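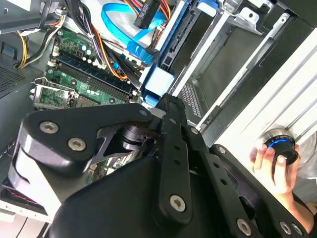

Thread last edited: July 26, 2018

Right, a few of you asked what I've been doing since the spring, so here's a long thread about teaching an arm to work inside an old desktop PC. It's mostly software moaning. Get a brew.

The job: take dead office computers apart so the bits can be sorted. The bit I get paid for is the planner and the control code, plus all the little tools nobody budgets for. Lizelle Magagula does perception. We share a desk and a kettle.

The inside of a PC case is a horrible place to plan a path. The rigid stuff is fine. Motherboard, drive cage, power supply housing, memory slots, all nice boxes you can hand to a collision checker. Then there are the cables.

Cables! Yellow and black ones looping out by the power supply, orange and red ones straight across the middle of the board, and a flat blue SATA cable curling down wherever it fancies. Every machine has them in a different mess.

First version of the planner treated every cable as a solid lump. Very safe. Also completely useless, as it decided there was no way into the case at all and reported "no path found" for an entire afternoon.

Second version ignored cables. You can guess. We unplugged a few things with great confidence.

Third version (the one we're on) gives cables a cost. You're allowed to brush one, you're just charged for it, and the price goes up steeply near a connector. It took me two weeks to stop fiddling with the numbers and I'm still not sure about them.

We call the planner Darkach. It's named after a place in a game Lwazi Le Roux never finished, he picked it and it stuck, sorry.

A thing I got wrong for ages: the gripper is not a point. I know, I know. But the model I inherited had it as a tidy little cylinder and the real one is a big spread of black plates and link bars that sweeps out sideways when the fingers move.

So the planner would say "loads of room" and mean it, and meanwhile a linkage would be leaning on the vent panel. The fix was dull. I modelled each link separately and moved the collision shapes with the finger opening. Planning got slower. Fewer bangs though.

Slower by how much? Before: a plan every 35 milliseconds. After: 288. That's far too long if somebody's nudging the thing by hand and wants it to answer, so I spent June clawing it back.

What helped most was checking the wide outer shape first and only bothering with the individual links when that one touched something. Textbook stuff. I'd skipped that chapter.

Now the camera. It's a small one and it's down at the wrist end, so it sees what the gripper sees, which sounds brilliant until you notice how much of the view is gripper. The bottom half is basically plates and screws.

Lizelle's answer was a mask that follows the joint angles. We know where every link is, so we know which pixels are us, so we throw them away before anything tries to find a motherboard in them. Before the mask, the detector was very sure one of our own screws belonged to the PC.

Masks drift, by the way. If your joint readings are a hair out, you get a thin black outline of gripper left over and the segmentation thinks it's a cable. I lost a whole day to a phantom cable. It followed us about like a puppy.

The memory slots have turned out to be a lovely landmark. Long, parallel, dark blue and black housings with white latches at the ends. Find those and you've got a pretty good guess at where the board is and which way round it's sitting.

Cases are rarely straight on the bench, so the angle matters. We fit the slots, get a rough pose, then tidy it up against the edges of the drive cage. If the two disagree the software stops and asks a human. I'm quite proud of that bit.

On humans. We use a chunky black knob with a blue light ring round the top. Turning it is how a person steps through a plan before we let it run by itself. Clockwise goes forward along the path, anticlockwise goes back.

I was sniffy about the knob. I wanted a proper screen with a slider. Then Femke Van Acker pointed out that if you're looking at a slider you aren't looking at the inside of the case, and she's completely right, your eyes stay on the job and your fingers do the rest.

Best thing about it: you can go BACK. You wind on a bit, see a finger getting friendly with a capacitor, wind back, change a waypoint, wind on again. It's like scrubbing through a video except the video weighs quite a lot.

Worst thing: the first driver I wrote dropped ticks when you turned it fast. So you'd spin three clicks and get one, then spin harder, then get all of them together. Not what you want with metal near a motherboard.

Sorted now. Ticks go into a running total and the controller chases the total at a capped speed, so however daft you are with your wrist the arm moves gently. I wrote a test for it that pretends to be an impatient person. Lwazi says it's based on him. It is.

Logging! Boring and I love it. Every step through a plan saves the joint angles, the knob position, the camera picture and what the planner believed about the world at that moment. We've got 1399 of these steps stored now.

And then there's the replay tool, which is the best evening's work I've done all year. Load up a log, swap in a new version of the planner, see where the two part company. Most "the robot's gone funny" complaints are solved from a chair with this.

Example from last week. Thabiso Shezi reported that it kept swinging wide on the way to the drive. Replayed it, and the blue plastic rail clip was being labelled as part of the blue SATA cable. Both blue, close together, fair enough. Planner saw a massive cable and politely went round.

We'd been leaning on colour far too much. Lizelle has added a shape check, since a rail clip is stiff and straight and a cable mostly isn't. It's better. Still muddles them when the light's poor.

Someone asked about force sensing. Yes, a bit. We read the effort on the fingers and stop if it jumps. The threshold is one number in a config file and I've changed it five times. Anyone who tells you they tuned theirs with science is welcome to come and tune ours.

Someone else asked if the code's open. The replay tool will be, I'm aiming for October. It's called Flurthorpe in the repo at the moment and probably needs a friendlier name. The planner belongs to Irberg, so that's not up to me.

Next on my list: pulling a connector without yanking its neighbours. The planner needs to know that a cable is attached to something at both ends, and at present it thinks they're just spaghetti lying about. Florêncio Mendes has sent me a paper with a lot of Greek in it. I've read the pictures.

Questions welcome, I'll get to them after tea. And if you've ever got a wrist camera calibration to hold for longer than a week, please message me and tell me how.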